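Emptying the chopstick holder is the one kitchen job worth doing properly. Everyone wipes counters. The holder just sits there, getting fuller.

Mine has slots all over the front, so you see the crowding from outside. Still I kept cramming.

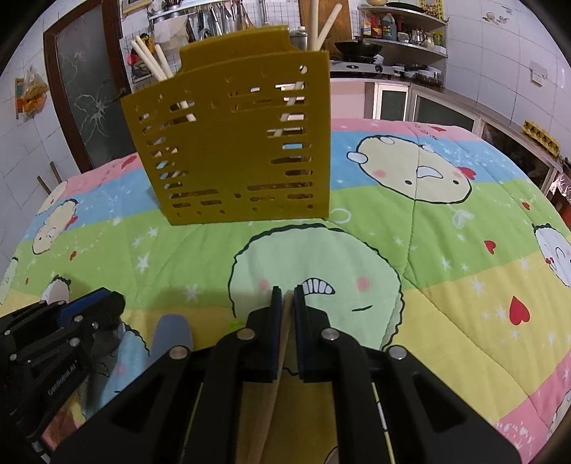
## Lay it all out

Tip the lot onto something soft. A quilt is fine – cartoon faces, hearts, who cares. Then you see what you own. Chopsticks, mostly. Odd ones too.

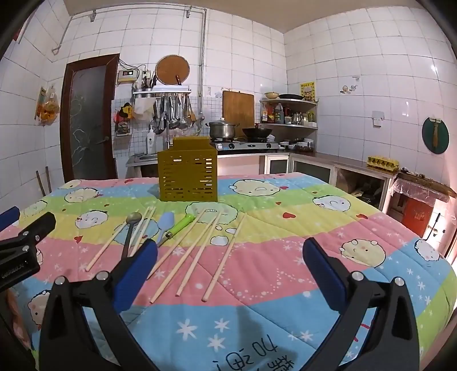
*Spoon, chopsticks, something with a green handle.*

My rule, and I'll defend it: 14 chopsticks, no more. A drawer can hide the rest untill March, then out they go. 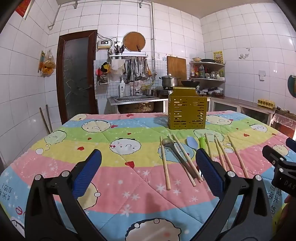
And don't buy a bigger holder. You'll fill it. I did, twice.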